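Sidewalk Robots Need a Written Standard Before They Need a Wider Territory

The municipal pilot for sidewalk delivery robots is due to be renewed in August, and the draft terms now before the city run to 2 pages. They cover insurance, hours of operation and the fee. They say almost nothing about how a machine should behave on a sidewalk, at a curb or in a crosswalk. We believe this is a serious gap, and that the renewal should not go forward until it is filled.

This position is not hostile to the technology. Denik and Sesley, the two operators named in the draft, have cooperated with residents' groups and have answered most of the questions put to them. Their machines are slow and light. The objection is that each company has written its own rules, that the two sets of rules differ, and that a person on foot has no way of knowing which set applies to the machine coming toward them.

The differences matter in practice. Denik's operating manual instructs its robots to stop whenever a pedestrian comes within a set distance and to remain stopped until the path is clear. Sesley's manual prefers that the robot keep moving slowly and steer to the building side. Either rule can be defended. Both rules together, on one sidewalk, leave pedestrians guessing. A person with low vision who has learned that these machines always stop will be badly served by one that does not.

A written standard should begin with the clear path. Every sidewalk has a width on the plans and a smaller width in use, and the second figure is the one that counts. Street furniture takes its share, and so do open doors, delivery pallets and people waiting for a bus. We ask that no robot be permitted to stop, for any reason other than an immediate hazard, where doing so would leave less than the accessible width beside it. If the machine cannot find such a place, it should go back to the last one it passed.

The second subject is the curb. Operators tend to describe a crossing as a single maneuver. For the person in a wheelchair waiting behind the robot, it is several: the approach, the wait at the ramp, the entry into the street, and the exit on the other side. A robot that waits squarely on the ramp has blocked the only route some people can use. The standard should require machines to wait to one side of the ramp, to enter last, and to yield the far ramp to anyone coming the other way.

The third is testing. Both operators rely heavily on simulation, and we have no quarrel with that. It is far better to discover a fault in software than beside a school. Our concern is with what the simulated tests are asked to prove. Aarti Grewal, who reviewed the test records submitted with the renewal application, found 892 simulated runs in the file. Of these, 397 ended at the near curb, before any crossing had been attempted. Only 144 included a pedestrian moving toward the robot. The application reported the full total and gave no breakdown.

A total of that kind tells the city very little. A good standard would list the situations that must be tested, state how many times each must be passed, and require the failures to be reported alongside the successes. It would also require that the test streets contain the ordinary obstacles of real ones: hydrants, poles, mailboxes, joints in the paving, and changes in light across the surface. A machine proved on a bare strip of concrete has been proved for a place where few people live.
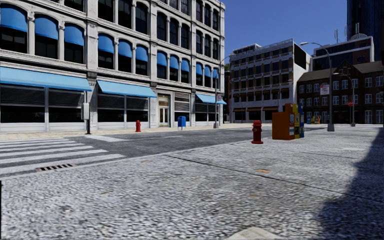
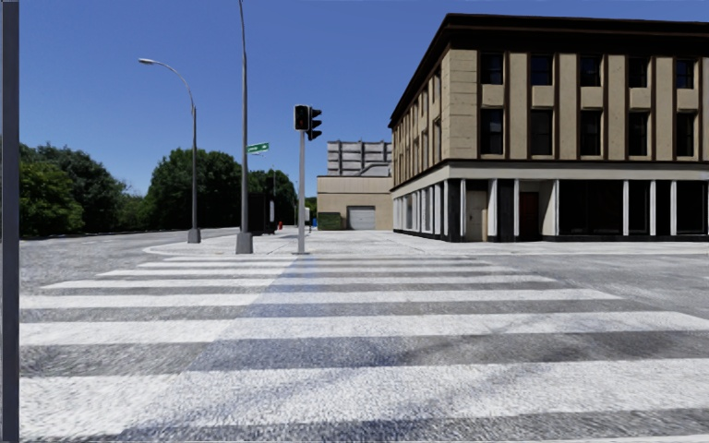
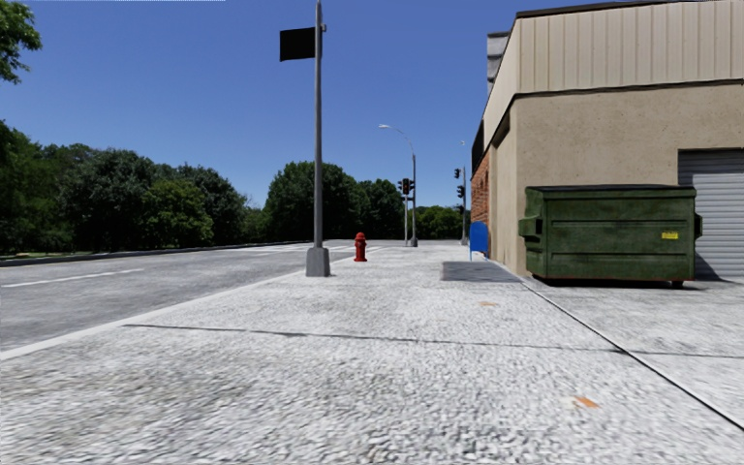 Simulated streets: a hydrant and newspaper boxes on the near sidewalk (first), a striped crossing with a signal on the far side (second), and a hydrant and pole close to the road (third).

The city should not accept simulated results alone, however detailed the streets may be. We recommend that each operator also complete a supervised trial on public sidewalks, with an independent observer present and with the right to halt the trial at any time. Traian Furtună has proposed that the observer be chosen by the city and paid from the permit fee, and we support that arrangement. An observer hired by the operator, no matter how conscientious, will be asked to explain every unfavorable finding to the people who sign the check.

Records are the fourth subject. When the Gautam district held its own short trial, complaints were sent to the operator, which kept them. The district learned of repeated blockages at one corner only when a shop owner brought her own notes to a public meeting. Complaints should come to the city first. The operator should receive a copy and should have a fixed period in which to answer. The log should be open to the public, with personal details removed.

Objections have been raised to all of this. The most common is that a detailed standard will freeze the technology in its present form. We take the point, and for that reason we ask the city to write rules about conduct and leave the equipment alone. How a robot detects a person at the ramp is a matter for its engineers. Whether it gives way to that person is a matter for the public.

A second objection is cost. Jornus, a smaller firm that hopes to apply next year, has said that supervised trials would favor companies with more money behind them. This deserves a fair answer. The city could share its observers among several applicants, schedule trials together, and publish its test list well in advance so that a small firm can prepare for it. What the city should not do is lower the requirement for everyone. A collision at walking speed can still break an older person's hip, and the size of the company will make no difference to the injury.

There remains the question of timing. The current permits can be extended on their existing terms and within their existing boundaries while a standard is drafted. We would accept that extension. We would not accept the larger service area — which takes in the hospital approach and both senior residences — until the rules on clear paths, ramps, testing and records have been adopted and each operator has agreed to them in writing.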